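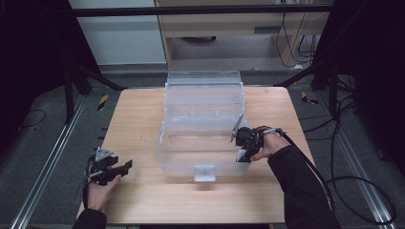

R. Sarıgül

How to set up a clear hinged-lid bin (and decide whether you need one)

Clear storage bins get sold as a cure for messy cupboards. I have my doubts. A bin holds things, and if the things were a mess before, you will now be able to see the mess through the side. Still, I keep using a few of them, mostly for dry food and for the small stuff that rolls around in drawers, and people who read my post on pantry shelves kept asking how I set them up. So I wrote it down. It takes an evening, and most of that is drying time.

The instructions are for the kind with see-through walls, a lid that stays attached by a hinge, and a latch tab on the front. If your lid lifts off completely, skip step 2.

What you need

- The bin, empty
- A table with good light
- A tape measure
- Dish soap and a soft cloth (no scouring pads, they haze the plastic for good)
- Masking tape and a pen
- A sheet of paper towel

I don't use the liners, dividers or printed label kits sold alongside bins like this. The last label kit I priced was $25. Masking tape does the same job, and when you switch from rice to lentils you peel it off.

Step 1. Measure the shelf with the lid in mind

The size on the sticker is nearly always the closed size. A hinged lid has to go up and back, so you need clearance above the bin and sometimes behind it. Put the bin on a table, swing the lid all the way open and measure from the tabletop to the highest point the lid reaches on its way. Then measure how far the open lid sticks out past the back wall.

Compare both numbers to the shelf. If the lid won't open in place, you will be pulling the whole bin out every time you want a spoonful of something. Maybe you're fine with that. I was sure I'd be fine with it, and after eight weeks I was leaving the lid open, so I might as well have bought a tray.

Put the latch end toward you. It sounds too obvious to write down, but on a deep shelf people turn the bin sideways to fit one more thing next to it and then can't reach the tab.

Step 2. Work the hinge and the latch before you fill anything

Open and close the lid a dozen times, slowly. Listen for cracking and look at the hinge line for white stress marks. Some whitening on a thin molded hinge is normal. A tear at either end is a reason to take the bin back while you still have the receipt.

Next, the latch. Close it with one finger in the middle of the lid, then try pressing on one corner only. A lid that latches from the middle but pops up when you press a corner is warped, or the bin is. Set the bin on a surface you know is flat and see if it rocks.

Step 3. Test the seal, if the package claims one

"Airtight" is printed on a lot of packaging and I believe it on very little. You can find out a fair amount with a strip of paper towel. Lay it across the rim so that half hangs outside, close and latch the lid, and pull. It should drag. Repeat on all four sides. On the hinge side you will often find it slides right out, and that tells you the bin keeps out dust and not much else.

For cereal you finish in a week, a loose lid is good enough. For flour, brown sugar or anything that pantry moths like, use a jar with a gasket and save the bin for packets that are already sealed.

I read through 77 reviews of one popular bin last November and found hardly anyone who had tried this. Plenty of them praised the color of the box it came in.

Step 4. Wash it, and look into the corners

Warm water, a little soap, soft cloth. Don't put it in the dishwasher unless the bottom of the bin says you can, and even then I wouldn't use the heated dry. Ribbed walls take longer than smooth ones, and you want to run the cloth along each groove. Rounded inside corners clean up easily. Square ones collect crumbs, so go over those twice.

Rinse, shake, and stand it on its side with the lid open. Leave it overnight. Towels leave lint on clear plastic, and moisture hides under the rim and behind any ridge molded into the wall.

In the morning, set it on a bare light-colored table and look at it from above and at an angle. Clean thin plastic should let the surface underneath show through. A bright spot on a curve is usually just the light, so tilt the bin and see if it moves. If it stays put, you have soap film and need to rinse again.
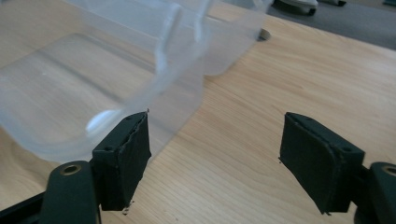
Step 5. Fill it, but stop early

Fill to two finger-widths below the rim. More than that and the contents push on the lid, and the latch will be the first thing to fail. Heavy items go in first, toward the hinge end, so the bin doesn't tip forward when you slide it out.

If you are decanting loose food, weigh out 200 grams, pour it in and mark the level with a bit of tape on the outside. You can then guess how much is left without taking the lid off. It's a crude measure, but so is every other one printed on a storage bin.

Write the name and the use-by date on the masking tape and stick it on the wall, never on the lid. Lids get looked at from above, and bins live on shelves at eye level. If you are keeping cooking directions from the package, cut them out and tape them to the back.

Step 6. Give it a trial before buying the matching set

Use the one bin for a month. Then check three things:

- Is the lid closed when you walk up to it?
- Is what's on the tape still what's inside?
- Has anybody else in the house put something away in it without being told?

If two of the answers are no, the bin isn't helping and a second one won't either. Sets are cheaper per piece — that much is true — but only if you were going to use all the pieces. I have a stack of the small size from the Trematholm outlet holding nothing but each other.

Cracks and cloudiness

A crack in the wall will keep growing. Tape will hold it for buttons or batteries, but I'd stop using it for food that day. Cloudiness from scratches doesn't polish out, whatever the toothpaste videos say. I tried it and got a cloudy bin that smelled of mint.

Related on Gandlow Home Notes

Do you need shelf risers? Probably not
The Callik drawer divider, one year in
How to clean a cutting board without special oil
Jars with gaskets: which ones hold
Labeling spices when the cupboard is dark

Contact | About | © Gandlow Home Notes | Back to top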